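The Gray Suit

The suit came in a crate from Varkora with a packing slip that said 2196 scales, hand set, do not machine wash. I signed for it at the loading dock and wheeled it down to the wardrobe room myself.

I was the night fitter on a picture called Kivi. The title was also the name of the main character, a woman who could stand in fire. The script had her standing in fire in the first scene, in the last scene, and in a parking garage somewhere in the middle. For the rest of it she talked to her father on the phone. The suit had to work for all of that. It had to burn and it had to sit down in a chair.

The designer had gone home to Dederia by then. She left a binder of drawings and a page of rules taped inside the cover. The suit was to be gray, never silver. The collar was to touch the jaw when the head was down. No zippers were to show from any side. She had underlined the last one so hard that the pen went through.

I laid the suit on the long table and looked for the way in. It took me a while. There was a seam under the left arm that ran down to the hip, closed with small flat hooks, and the scales lapped over it so that it disappeared when it was shut. It was good work. It was also a seam a person could not reach with her own hands, and I wrote that in the log.

The actress came in at nine that night. She had been in the stunt gym all day and had tape on both wrists. She asked me how heavy it was and I told her to hold out her arms. When I put it across them she said a word and then laughed.

"Does it breathe?" she asked.

"No," I said.

"Does it bend?"

"Put it on and we'll see."

It bent at the knees and the waist. It did not bend at the shoulders. She could lift her arms as high as her chest and there they stopped, as if somebody were holding them down. In the script she lifted a beam over her head in scene 23. I turned to the page in the binder and there was a drawing of her doing exactly that, with both arms straight up and the scales on her ribs spread open like the feathers on a wing.

I called the shop at Varkora. It was morning there. The man who answered said the scales were set to the pattern and the pattern was set to the drawing. I said the drawing had its arms up. He said the dummy had its arms down. Then we were both quiet on the line.

"You could take out the yoke and recut it," he said. "We would want it here for that."

"When would we get it back?"

"In April."

We were shooting the beam at the end of the week. I thanked him and hung up.

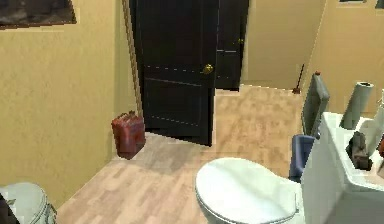

The actress had sat down on the floor with her back against the wall, still in the suit. She could do that much. She said she had been reading about real fire gear, the kind the crews wear, and that it was all loose. It was loose so that there would be air between the cloth and the skin. She said the air did most of the job.

"Real crews don't have to look like they were poured," I said.

"I know. I'm just telling you what I read."

I undid the hooks and helped her out, and she put on her sweatshirt and went to wait for her car. I stayed with the suit. I turned it inside out on the table, which nobody had told me I could do, and looked at how it was put together.

Under the scales there was a base of black knit that stretched in every direction. The scales were sewn to it in rows, each one held at the top by two stitches. That was why it moved so well at the knee. But across the back of the shoulders somebody had glued a strip of stiff canvas, wide as my hand, to keep the rows straight. It kept them very straight. It was the same thing you would do to a curtain.

I had worked in curtains, before pictures. My aunt had a shop in Luvarska and I sat at the second machine from the time I left school. She taught me that anything stiff should be put in last, and put in with thread, because you would be the one taking it out. I thought of her while I was picking at the glue with the end of a spoon.

The glue did not want to come. I tried the iron through a damp cloth and it softened a little and then set again harder. I tried a thin blade, going in flat, and cut two threads before I saw what I was doing. Two scales dropped onto the table. They made almost no noise. I put them in a saucer so they would not get lost.

At midnight the guard came by and asked if I was all right in there. I said I was. He looked at the suit lying on its face with its back open and said it looked like something at the vet. Then he went on with his rounds.

I ended up freezing it. There was an ice machine in the hallway for the stunt people, and I filled two trash bags and laid them along the canvas and sat down to eat my sandwich. When I took the bags away, the glue had gone brittle. It snapped off in pieces the length of a fingernail. The canvas came up after it, and the knit underneath was whole, with only a gray shine where the glue had been.

After that it was plain sewing. I cut a diamond of the same black knit out of the spare leg they had sent us and set one under each arm. I moved the rows on the back so that they hung from a soft tape. I sewed the two scales from the saucer back where they belonged. The rows were not as straight as before. If you stood behind the suit and knew where to look, one of them wandered up toward the left shoulder and came down again.

The actress came back at six with wet hair and a cup of tea. I hooked her in. She put the tea on the shelf, took a step away from the table, and raised both arms over her head.

The scales on her ribs opened. They went from the bottom row up, each one lifting a little after the one below it, and when her arms were straight the whole side of her stood open and I could see the dark knit between. She held it there. Then she brought her arms down and they closed in the same order.

"Oh," she said. She did it again, watching in the mirror, and then she did it with one arm.

The producer came in while she was doing that. He had the bill from Varkora in his hand, and he wanted to know what the 700 was for, on the last line, where it said finishing. I told him I thought it was for the canvas.

"What canvas?"

I pointed to the trash can. He looked in at the strips of it and the bits of glue, and then he looked at her with her arm in the air.

"Did the designer okay this?"

"She's asleep," I said. "I sent her 3 pictures."

He folded the bill and put it in his jacket. He told me to write it up, all of it, with the hours, and he went out to find coffee.

The answer from Dederia came while I was sweeping. It was one line. She said the row on the left shoulder was crooked. A minute later there was another one, and it said to leave it, and to make the second suit the same way.

I had not known there was a second suit. I went and looked on the loading dock, and there was the crate.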